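로봇이 빨래를 개 준다는데, 정말일까?
캡스톤 기말 보고서 (팀 Jovwood)
제출 6/13/25

일단 고백부터 하자면 이 주제는 내가 빨래 개기를 싫어해서 고른 것이다. 자취 3년 차인데 건조대에서 걷은 옷이 의자 위에 산처럼 쌓여 있고, 입을 옷은 그 산에서 파내서 입는다. 그러다 수업 첫 주에 교수님이 "기계가 집안일을 어디까지 할 수 있는지 각자 골라서 조사해 보라"고 하셨고, 나는 손부터 들었다. 팀원은 나랑 교환학생 Jirayu Bunnag 둘이다. 지도는 Lionel Jacquet 선생님이 해 주셨는데, 초안을 보시고 첫마디가 "서론이 일기 같다"였다. 고치려다가 그냥 뒀다. (선생님 죄송합니다!)

1. 뭘 알고 싶었나

질문은 하나다. 지금 나와 있는 팔 달린 로봇이 바구니에 든 옷을 꺼내서 개고 다시 쌓는 일을 사람 도움 없이 끝까지 할 수 있는가. 여기서 "끝까지"가 진짜 중요하다. 인터넷 영상을 보면 수건 한 장을 예쁘게 접는 로봇은 널렸다. 근데 우리 집 빨래에는 수건만 있는 게 아니다. 뒤집힌 양말도 있고, 소매 한쪽이 안으로 말려 들어간 후드티도 있고, 끈이 다른 옷에 감긴 운동복 바지도 있다. 수건 한 장을 접는 것과 바구니 하나를 비우는 것은 완전히 다른 일이라고 생각했고, 그 차이가 얼마나 되는지 보고 싶었다.

처음엔 욕심을 부려서 설거지랑 매장 진열까지 넣었는데, 계획서 단계에서 Jacquet 선생님이 빨간 펜으로 쫙 그으셨다. 결과적으로는 잘된 일이다. 빨래만 해도 16주가 모자랐다.

2. 어떻게 했나

Skeresville 캠퍼스 실습실을 5월 내내 빌려 썼다. 로봇 팔은 두 개짜리고 양쪽 다 집게손이 달려 있다. 조종 방식은 두 가지로 나눴다. 하나는 사람이 원격으로 움직이는 방식, 다른 하나는 Cletard라는 학습 프로그램에 맡기는 방식이다. Cletard는 우리 과 선배들이 만들어서 물려준 것인데 설명서가 반은 비어 있다. 처음 이틀은 설치만 했다... 설치 얘기는 부록에 따로 적었으니 다음 기수는 꼭 읽기 바란다.

학습에 쓴 동작 기록은 전부 3,617개다. 이 중에서 집는 순간에 손이 미끄러졌거나 옷이 두 장 같이 딸려 나온 것을 따로 표시했더니 537개였다. 이 표시 작업을 Jirayu랑 나눠서 했는데, 눈이 빠지는 줄 알았다. 두 장이 겹친 건지 한 장이 접힌 건지 화면으로는 구별이 안 될 때가 정말 많다. 둘이 의견이 갈리면 같이 다시 돌려 보고 정했다.

옷은 우리 둘이 집에서 가져왔다. 티셔츠, 수건, 얇은 바지, 양말. 두꺼운 겨울옷은 뺐는데, 보고서 끝에 한계로 다시 적는다.

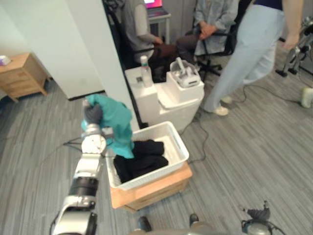

옷감은 물건치고 참 이상한 물건이다. 컵은 어디를 잡아도 컵 모양 그대로인데, 천은 잡는 순간 모양이 바뀐다. 집게손이 청록색 천을 꽉 물고 있어도 나머지는 주름진 채로 축 늘어져서 바구니 테두리 쪽으로 흘러내린다. 이 상태에서 어디가 목이고 어디가 밑단인지 맞혀 보라고 하면 사람도 한참 들여다봐야 한다. 흰 바구니 안에 남은 검은 옷들은 더하다. 검은색끼리 뭉쳐 있으면 그림자랑 주름이랑 옷 경계가 다 비슷하게 보여서, 우리가 보기에도 어디까지가 한 벌인지 헷갈린다. 게다가 바구니 옆면에는 구멍이 숭숭 나 있다. 나는 통풍 잘되겠네 하고 넘어갔는데 Jirayu는 보자마자 집게 끝이 저기 걸리면 어떡하냐고 걱정했다. 바구니를 나무 상자 위에 올려 두면 바닥에 바로 놓는 것보다 팔을 덜 내려도 되니까 그건 확실히 편하다.

3. 꺼내기

바구니에서 옷 꺼내기를 우리는 별것 아니라고 생각했다. 계획서에도 꺼내기는 한 줄, 접기는 한 페이지를 썼다. 완전히 거꾸로였다! 시간의 대부분이 꺼내기에서 날아갔다.

원격 조종으로 하면 꺼내기는 된다. 내가 해도 되고 Jirayu가 하면 더 잘된다 (게임을 많이 한 사람이 유리한 것 같다). 다만 느리다. 손으로 하면 슥 집어서 툭 던질 일을, 각도를 맞추고, 내려가고, 닫고, 조금 들어서 한 장인지 확인하고, 다시 올린다. 하고 나면 어깨가 뻐근하다. 로봇이 일을 했는데 왜 내 어깨가 아픈지 모르겠다.

Cletard에 맡기면 색이 밝은 옷은 잘 집었고 어두운 옷이 모여 있으면 망설였다. 망설인다는 표현이 좀 그렇긴 한데 진짜 그렇게밖에 안 보인다. 내려가다가 멈추고, 살짝 옆으로 갔다가, 다시 원래 자리로 온다. 조명을 하나 더 켜 주면 나아졌다. 이건 수치로 정리하지 못했고 우리 둘의 관찰 일지에만 있다.

4. 펴기와 접기

꺼낸 다음에는 펴야 한다. 사람은 옷을 공중에서 한 번 탁 터는데, 우리 로봇은 그걸 못 한다. 빨리 움직이면 안전 정지가 걸린다. 그래서 작업대에 내려놓고 양쪽 귀퉁이를 잡아 조금씩 당기는 방식을 썼다. 수건은 귀퉁이가 네 개로 분명하니까 잘됐다. 티셔츠는 소매를 귀퉁이로 착각하는 일이 많았고, 그러면 결과물이 무슨 만두처럼 된다.

접기 자체는 제일 쉬웠다. 잘 펴진 수건이라면 Cletard가 접은 게 내가 접은 것보다 반듯하다. 동생한테 보여 줬더니 앞으로 로봇한테 배우라고 했다.

양말은 포기했다. 짝 맞추기까지 가지도 못했다.

5. 한 바구니를 끝까지

마지막 주에는 옷을 섞어 담은 바구니 8개를 준비해서 Cletard 혼자 끝까지 가게 해 봤다. 결과를 그대로 쓰면, 사람이 한 번도 손대지 않고 끝난 바구니는 수건만 들어 있던 것 하나뿐이다. 나머지는 전부 중간에 우리가 끼어들었다. 옷이 바닥에 떨어져서 주워 준 경우, 두 장이 엉켜서 떼어 준 경우, 다 비웠다고 판단하고 멈췄는데 바닥에 양말이 남은 경우가 있었다. 마지막 것은 좀 귀여웠지만 실패는 실패로 적었다.

매장 쪽 이야기도 조금 듣고 싶어서 Lacroix라는 옷가게에 찾아가 점장님께 이런 로봇이 있으면 쓰시겠냐고 여쭤봤다. 대답이 인상적이었다. 접는 건 알바생도 금방 배우는데, 손님이 헤집어 놓은 매대를 보고 뭐부터 치울지 정하는 게 오래 걸린다고 하셨다. 우리 결과랑 통하는 얘기라 돌아오는 버스에서 둘이 엄청 신나서 떠들었다.

6. 그래서 되나, 안 되나

내 결론은 "수건은 된다, 빨래는 아직"이다. 원격으로 사람이 붙어 있으면 거의 다 할 수 있지만, 그러면 집안일이 사라진 게 아니라 의자에 앉아서 하는 집안일이 생긴 셈이다. Jirayu는 나보다 훨씬 낙관적이다. 동작 기록을 어두운 옷 위주로 더 모으면 꺼내기는 금방 좋아질 거라고 한다. 나는 펴기가 더 큰 문제라고 본다. 이 부분은 끝까지 합의가 안 돼서 두 의견을 다 적는다.

7. 한계와 다음에 할 사람에게

겨울옷, 이불, 단추 달린 셔츠는 해 보지 않았다. 바구니도 한 종류만 썼다. 가정집이 아니라 실습실이었다는 점도 크다. 우리 집이었으면 로봇이 들어갈 자리부터 없다.

다음 기수에게 부탁하자면, 꺼내기에 일정을 넉넉하게 잡고, 케이블은 시작 전에 꼭 정리하고, 실습실 예약은 학기 초에 미리 해 두시길. 표시 작업 기준표는 공유 폴더에 올려 두었다. 겹친 옷 판정 기준은 세 번 바뀌었으니 반드시 마지막 판을 보면 된다.

우리 집 의자 위의 빨래 산은 이 보고서를 쓰는 지금도 그대로 있다. 제출하고 나서 갤 예정이다.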